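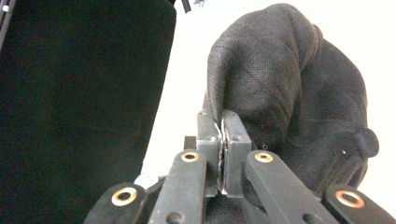
Winosari Laundry and Folding Set

README, last changed July 21, 2025

What is in the set

Winosari is a collection of short clips of household cloth being picked up, shaken out, folded and put away. It covers clothing, towels, bed linen and the odd bit of soft stuff that ends up in a wash without belonging there, such as cloth bags and cleaning rags. There are 2,551 clips in this release. Each clip follows one item from the pile to wherever it is put down at the end.

The set was put together for people who work on cloth: how it creases, how it hangs, where it gets held, and what a fold looks like halfway through. It may also be of use to anyone sorting textiles by type, though the labels are fairly coarse for that purpose (see Labels).

Where it was recorded

Recording took place in three homes and one shared laundry room. The homes are called Zapata, Wosow and Zavik in the file lists. These are just names we gave them and have nothing to do with the streets they are on. The laundry room is listed as "shared".

Zapata has the largest folding surface and the most bed linen. Wosow is a small flat, so most of the folding there was done on a bed or on top of a chest of drawers. Zavik has an ironing board in nearly every session. The shared room has a long counter, and the light there is flat and rather green in the evenings.

We did not tidy the rooms first. Other washing, hangers, pegs and so on were left where they were.

Folders

clips/ holds the recordings, sorted by home and then by session.
labels/ holds one text file per clip, with the same name as the clip.
items/ holds the item list, one line per item.
notes/ holds session notes as typed up by whoever ran the session. These have been checked for names and addresses but not for spelling.
splits/ holds the lists for training, validation and test.

Of the full set, 2,000 clips are meant for training. The rest are shared between validation and test. No item appears in more than one split, so if you make your own splits please use the item number and not the clip number.

Labels

Each label file has these fields:

item: the item number, which matches a line in the item list
type: top, bottom, underwear, sock, towel, sheet, cover, rag, bag, other
shade: light, mid, dark or mixed
start: crumpled, draped, flat, rolled or inside another item
end: folded, rolled, hung, stacked, dropped or unfinished
surface: bed, table, counter, board, floor, basket or other
comment: free text, often blank

The type comes from the item list and was filled in with the item laid out flat. It does not depend on what can be made out in the clip. A dark top bunched into a heap looks much like a dark bag bunched into a heap, and you should expect that any single moment of a clip may not be enough to tell them apart. If your work depends on the type being visible, use the "flat" start label to pick out clips where the item is spread out to begin with.

Shade was judged by eye in daylight. Charcoal, navy and black all count as dark. Faded black was marked dark or mid depending on who was doing it, and we have not gone back over these.

"Inside another item" is mostly socks in duvet covers.

How the items were folded

We gave no rules for folding. People were asked to fold the way they would at home. Macarena Barrientos folds towels in thirds lengthways and then in half; Torquil Rankin folds them in half twice and leaves it at that. Both are labelled "folded". Fitted sheets are labelled "folded" if they ended up as a flat bundle that stayed shut, which is generous in some cases.

Thin, slippery cloth took longer than cotton and was picked up again more often. If an item was dropped and picked up again straight away, it stays as one clip. If it was left and returned to later, there are two clips with the same item number.

Item list

The list has 787 items. Each line gives the number, type, shade, the fibre as printed on the care label where there was one, and the longest side when laid flat, in centimetres. Where the care label was missing or washed out, the fibre field says "unknown". We did not guess.

Sizes were taken with a tape measure on a table and are good to a centimetre or so for woven cloth. Stretchy items are less reliable.

Known problems

The shared room has hardly any bed linen.
Dark items are over-represented in the Wosow sessions, where most of the wash was work clothes.
Some clips labelled "basket" end on top of a full basket, with the item resting on other washing.
A few pairs of socks were entered as one item and others as two. Search for "pair" in the comment field.
The early Zavik notes use "linen" to mean any bedding. The labels were corrected but the notes were not.
Very little wool. The households taking part mostly wash it by hand, and hand washing was left out.

Changes in this release

Added the shared room.
Split the old "clothes" type into top, bottom, underwear and sock.
Renamed "messy" to "crumpled".
Removed clips in which post or paperwork could be read.
Fixed item numbers in two Zapata sessions that had been swapped.

Consent and use

Everyone living in the three homes agreed in writing to the recording and to the release. Users of the shared room were told of session times by a notice on the door, and only the washing of people who had signed up was handled. Clothing with names, school badges or staff logos was put aside before each session. If you find any that we missed, please write to us with the clip name and we will take it down.

The set is free to use for research and teaching. Please do not try to work out whose homes these are.

People

Estela Quezada planned the sessions and looks after the item list. Aldana Quezada and Macarena Barrientos did most of the labelling. Torquil Rankin ran the Wosow and Zavik sessions. Laiba Bukhari checked the splits and keeps this file up to date, so corrections to the text should go to her. Label corrections go to Estela, with the clip name in the subject line.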